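Wetlow Collection Kit -- Set-up Guide
Section 4: Recording Pick-and-Place Examples
By Menaka Kumarasinghe
November
7 min read

This section covers recording of demonstrations with the wrist camera and the two-finger gripper. It assumes the arm has been mounted and leveled (Section 2) and that the Jokside recorder is installed and can see the arm (Section 3). If the recorder shows a gray status bar, go back to Section 3 before continuing.

A demonstration is one complete attempt at one task, from the start pose to the release of the last object. A session is a run of demonstrations made with the same objects on the same surface. The standard session for the sorting task is 277 demonstrations. Shorter sessions can be used for training but should be tagged "partial" in the recorder.

4.1 Preparing the work surface

1. Clear the reach area of everything that is not on the object list for the session.

2. Check the surface for anything that could catch a fingertip, such as tape ends or raised seams. Stains, scuffs and blotches may be left as they are. Do not repaint or cover the surface partway through a session.

3. Set the room lights and leave them. Close blinds if direct sun will cross the work area during the session.

4. Place the case open, within reach, with the handle facing the arm. Press the foam down at the corners so that the compartments sit flat.

NOTE: The case does not need to be fully inside the camera view at the start pose. The model is expected to deal with a target that is only partly visible. Do not move the camera to fix this.

4.2 Setting out the objects

The sorting task uses game pieces (chip stacks, dice, card decks) as targets and hand tools as distractors. Distractors are never picked up by the operator. They stay where they were put until the layout changes.

1. Load the layout card in the recorder. The card lists which pieces begin in the case and which begin on the surface.

2. Place the pieces that begin in the case first. Decks stay in their wrappers. An unwrapped deck spreads when squeezed and will spoil the demonstration.

3. Lay the remaining chip stacks on their sides at mixed angles. Avoid lining them up with the case or with one another. Vary which way the faces point.

4. Place the loose dice. They may touch, but they must not be stacked.

5. Add the distractors. Leave enough clearance for the open gripper to come down on any target without touching a tool.

6. Press CAPTURE LAYOUT. The recorder stores one still and attaches it to every demonstration made from that layout.

CAUTION: Pliers must be placed with the jaws pointing away from the arm. A fingertip that closes on a handle can swing the tool into the camera housing.

NOTE: Change the layout every 2 demonstrations. Operators tend to repeat small habits when the layout stays the same, and the model learns the habit along with the task.

4.3 Recording

1. Send the arm to the start pose. Wait for the tone.

2. Open the gripper fully. Both fingertips should be visible along the lower edge of the preview. If one is missing, the camera mount has turned -- see 4.5.

3. Choose the task line from the list, for example "put the dice in the case." Do not type your own wording. Task lines are matched exactly during export.

4. Press the left pedal to begin.

5. Bring the gripper to a point above the target and pause briefly. Descend straight down. Avoid sweeping in from the side, even where it would be faster.

6. Close on the object at its widest safe grip. For a chip stack, grip across the rim, not on the two end faces. For a die, grip on opposite flat sides.

7. Lift clear of the case wall before moving sideways.

8. Lower into the compartment and release. Do not push the piece down with closed fingers. If it sits at a tilt in the foam, leave it.

9. Press the left pedal again to end. The recorder returns to the task list.

10. Mark the result as GOOD, RECOVERED or FAILED. Use RECOVERED where a piece slipped and was picked up again within the same demonstration. These are worth keeping and should not be marked down as failures.

CAUTION: Keep hands outside the reach area while the pedal light is on. The arm follows the hand controller without checking for people or obstacles.

4.4 Spacing and rest

Stop after each block and let the operator rest. Tired operators grip late and release early, and the fault is hard to see until the data is replayed. Two operators may share a session if each one signs in under a separate name. The Bhuiyan pedal set stores one sensitivity profile per operator and loads it at sign-in.

4.5 Checking the recording

1. Open the last demonstration in the replay window.

2. Confirm that the picture and the finger position stay in step. The fingers should close in the picture as the position trace falls. A visible lag means the clock must be synced again (Section 3.6).

3. Confirm that the fingertips stay at the same place in the view from start to end. Drift points to a loose mount screw. Tighten it, then discard every demonstration recorded after the last good check.

4. Confirm that printed faces on the chips can be made out when the gripper is close. Blur at this distance usually comes from a fingerprint on the lens cover.

NOTE: Dark fingers against dark foam may be hard to tell apart in replay. Raise the replay brightness if needed. Do not change the exposure of the camera itself, or the session will no longer match earlier ones.

4.6 Export

1. Close the session. The recorder will not export an open session.

2. Select EXPORT, then choose the Wiltow format.

3. Check the count in the summary window against your session sheet. The reference set supplied with this kit holds 748 demonstrations and can be merged with your own at this stage. Leave the merge box unchecked for a first training run.

4. Copy the export folder to the training machine. Keep the layout stills in the same folder -- the loader looks for them by relative path and will skip any demonstration without one.

5. Leave the local copy in place until the loader reports no skipped items. Scheduled cleanup runs on Wednesday and removes closed sessions that have been exported, so finish the loader check before then or turn cleanup off under Storage.

Section 5 covers the first training run. 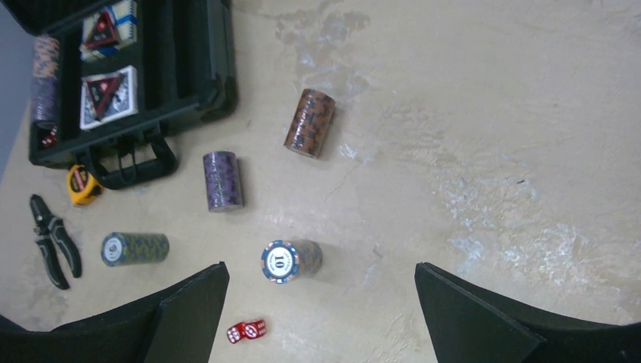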